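件名:両腕の袋詰めタスクで、方策がジッパーの端をつかむ直前に止まる
状態:解決済み(残作業あり)
報告者:Rozália Szabó
担当:Domingo Troncoso
対象:Mirkix 収録ツール、Firkitz 学習コード
データセット:olivares-bag

最初の報告

袋詰めのタスクを学習した方策について、再現性のある不具合がありますので報告いたします。日本語で書きますが、わかりにくい表現があれば指摘してください。

タスクは、かごの中のおもちゃの食べ物を透明な袋に入れて、青いジッパーを閉じることです。方策の入力は、固定カメラと左右の手首カメラの画像、および両腕の関節角度です。出力は50ステップの動作のまとまり(以下、チャンクと書きます)で、制御は50 Hzです。学習には olivares-bag の1,422エピソードをすべて使いました。

症状は次のとおりです。食べ物を運ぶ段階はほとんど問題がありません。しかし、ジッパーの端をつまむ段階になると、左のグリッパーが端の手前で止まり、少し戻り、また近づくという動作をくり返します。右のグリッパーは待っているように見えます。つかむことができた場合も、つかむ位置が浅く、引くと外れます。
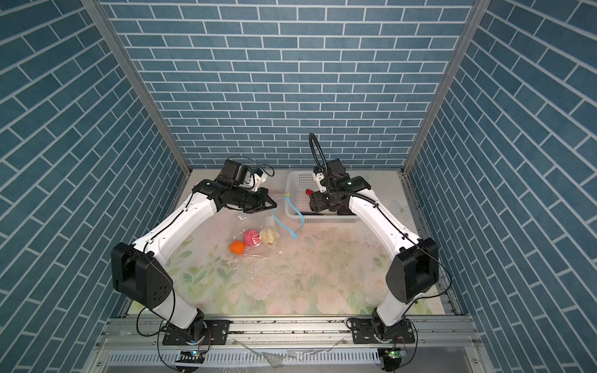 学習の損失は正常に下がっています。検証用の損失も同じです。そのため、私ははじめにデータの不足を疑いました。袋の形は毎回ちがいますから、ジッパーの近くのデータが足りないという説明は自然に思われました。しかし、一つ前の版の方策(データは今より少ないです)では、この停止は起きていませんでした。データを追加した後に悪くなったことになります。

試したこと

1. チャンクの長さを半分にする。停止の回数は減りましたが、代わりに手先が細かく震えるようになりました。採用できません。
2. チャンクの重ね合わせの平均をやめる。変化なし。
3. 左の手首カメラの露出を固定する。変化なし。ただし画像は見やすくなりましたので、設定は残します。
4. 学習の乱数の種を変えて、もう一度はじめから学習する。同じ場所で同じように止まります。
5. 左のグリッパーの原点合わせをやり直す。わずかなずれがありましたが、直しても症状は同じです。

4番の結果から、偶然の学習の失敗は除外してよいと考えます。5番は念のために行いました。

もう一つ、関係があるかもしれない観察を書きます。記録した動作をそのまま実機で再生すると、問題なくジッパーの端に届きます。つまり、関節の記録だけを見れば正しいのです。画像を見て動作を決めるときにだけ、悪くなります。

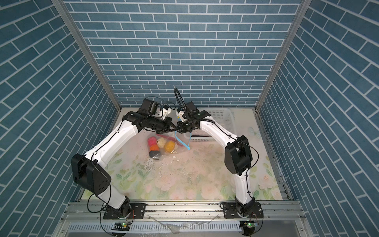 Domingo Troncosoより:再生が正しくて推論だけが悪いなら、画像と関節の時刻の対応を先に見てください。追加した分のデータは、Mirkix を更新した後に収録したものですか。更新の前は画像に撮影時刻を付けていましたが、更新の後は受信時刻を付けている可能性があります。手首カメラだけ別の経路を通るので、遅れるとすればそちらです。

ありがとうございます。確認しました。追加分は、すべて更新の後の収録です。設定ファイルの stamp_source の項目が、更新のときに既定値に戻っていました。既定値は arrival(受信時刻)です。以前は capture(撮影時刻)を手で指定していました。更新の説明には書いてありましたが、私が読み落としました。申し訳ありません。

時刻のずれの推定方法

設定の誤りはわかりましたが、すでに収録したデータを捨てるのは残念ですので、エピソードごとにずれを推定して補正する方法を試しました。手順を書きます。

まず、手首カメラの連続する二枚の画像から、画素の動きの大きさの中央値を計算します。手首カメラはアームと一緒に動きますから、この値はアームの速度に対してよく似た形になります。次に、関節角度の差分から手先の速度の大きさを計算します。二つの時系列を同じ間隔に補間し、片方を前後500ミリ秒の範囲で動かして、相互相関がいちばん大きくなる位置を、そのエピソードのずれとします。

はじめの実装では、値が不安定なエピソードがありました。原因は二つありました。一つは、アームがほとんど動いていない区間です。手先の速度が小さい区間を計算から除くことで改善しました。もう一つは、透明な袋です。袋が揺れると、光の反射が画像の中で大きく動き、アームの動きと関係のない値が出ます。平均を中央値に変えたのはこのためで、さらに画像の下側の、自分の指が映る部分をマスクしました。

Tsung-han Man に相談したところ、左右のカメラを一緒に推定しないほうがよいという意見でした。同じエピソードでも左右で遅れがちがうことがあるからです。実際に別々に推定すると、右のずれはどれも小さく、左だけが大きいエピソードがありました。左のカメラのケーブルは途中で中継器を通っていますので、説明がつきます。

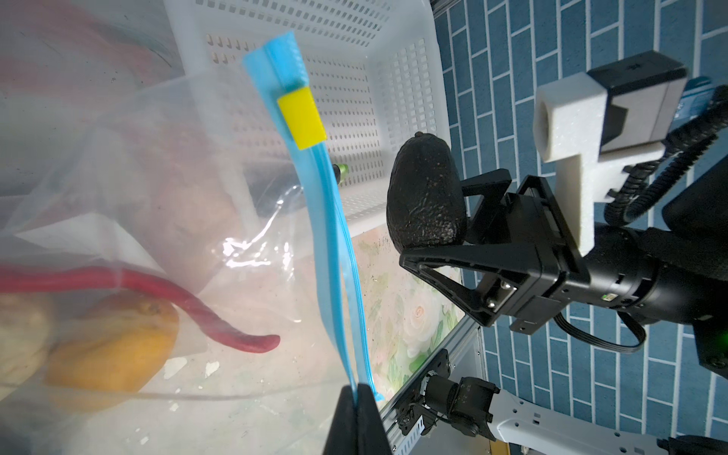

ずれは一つのエピソードの中で一定と仮定してよいのでしょうか。

一定と仮定しています。エピソードを前半と後半に分けて推定した値を比べましたが、差は画像一枚分の間隔より小さかったので、今回の目的には十分と判断しました。長い収録では時計が少しずつ離れることもあるため、そのときは区間ごとに推定する必要があります。

推定の結果

1,422エピソードの中で、213エピソードの左の手首カメラに、画像数枚分以上の遅れが見つかりました。すべて Mirkix の更新の後の収録です。更新の前のデータには一つもありませんでした。更新の後でも遅れが小さいエピソードがありますが、収録用の計算機の負荷が軽い時間帯だったようです。この点はログが残っていないため、確かめることができません。

次の三つの条件で、ほかの設定をすべて同じにして学習しました。学習は Ranholm の計算機で行いました。

A:補正なし、全エピソード
B:遅れのあるエピソードを除く
C:遅れを補正して、全エピソード

Aは最初の報告と同じく、ジッパーの端の手前で止まります。Bでは停止はなくなりましたが、袋が大きくしわになっているときに端を見つけるのが遅く、ときどき袋のふちの別の場所をつまみます。Cでは停止がなく、しわのある袋でもBより安定して端をつまみました。運ぶ段階では三つの条件の差を認めませんでした。

運ぶ段階で差が出ない理由について、私の考えを書きます。かごの中の物をつかむときは、固定カメラの画像だけでも位置がだいたいわかり、グリッパーの開きにも余裕があります。一方、ジッパーの端は細く、手首カメラに頼る必要があります。遅れた画像で学習した方策にとって、「端がまだ遠くに見える」ときの正解の動作が「指を閉じる」になります。正しいデータでは、同じ見え方の正解は「近づく」です。二つの正解が混ざるので、方策はその中間、すなわち止まることを選びやすいのだと思います。これは推測で、まだ別の実験で確かめていません。

Kalliopi Tzanetos から、推定の窓を狭くすれば誤りが減るのではないかと提案がありました。試したところ、大半のエピソードで値は変わりませんでした。窓の端に張り付く値が出たときに気づきにくくなるので、500ミリ秒のままにします。代わりに、相関の最大値が低いエピソードには警告を出すようにしました。

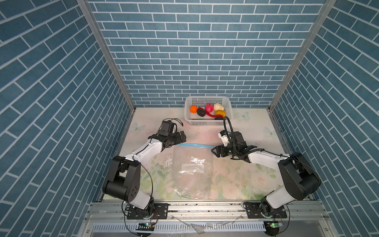

評価の条件も記録しておきます。開始の配置は三つの条件で同じになるように、固定カメラの参照画像を半透明に重ねて合わせました。袋のしわまでは合わせることができませんので、条件の順番を毎回入れ替えて、同じ袋が一つの条件に偏らないようにしました。成功の判定は、すべての食べ物が袋に入っていて、ジッパーが端から端まで閉じていることです。途中で人が触れた試行は失敗に数えます。判定は Bleddyn James に、どの条件かを知らせずに動画で行ってもらいました。私の判定とちがった試行がいくつかあり、どれも「閉じているが端に小さなすき間がある」ものでした。この場合は失敗に統一しました。

修正した内容

Mirkix の設定で stamp_source を capture に戻しました。さらに、収録の開始時にこの値が arrival であれば、警告を出して収録を始めないようにしました。

Firkitz のデータ読み込みに、エピソードごと、カメラごとのずれを指定できる項目 image_offset_ms を追加しました。正の値は「画像が遅れている」ことを意味します。最初の実装では符号が逆で、補正するとずれが二倍になっていました。Cの最初の学習はこの誤りのために無効です。同じ誤りを避けるため、人工的にずらしたデータで元に戻ることを確かめるテストを入れました。

元のファイルは書き換えていません。補正値は別の表にあり、読み込みのときに適用されます。

Domingo Troncosoより:テストを確認しました。符号の説明は項目の注釈にも書いておいてください。もう一点、推論のときの遅れはどうしていますか。学習データを正しくしても、実機で画像が遅れて届けば、同じことが小さく起きるはずです。

注釈に追加しました。推論の側では、画像の撮影時刻にいちばん近い関節角度を履歴から選んで、組にして入力しています。そのうえで、チャンクの先頭から、経過した時間に相当するステップを飛ばして実行します。以前は飛ばしていませんでした。この変更は三つの条件すべてに同じように入れてありますので、比較には影響しません。変更だけを入れたAでも、停止は残りました。

残っている作業

・左のカメラの中継器を外して、直接つなぐ。長いケーブルが届くのを待っています。
・ほかのタスクのデータにも同じ推定を行う。Tsung-han Man が月曜日に始める予定です。
・「中間の動作を選ぶ」という推測の確認。遅れのないデータの一部だけを人工的にずらし、割合を変えて学習する予定です。別のチケットにします。
・推定のスクリプトの説明書。英語版はあります。日本語版は私が書きますので、どなたか文章の確認をお願いいたします。

中継器の交換の後に、一度だけ全カメラのずれを測り直し、結果をこのチケットに追記します。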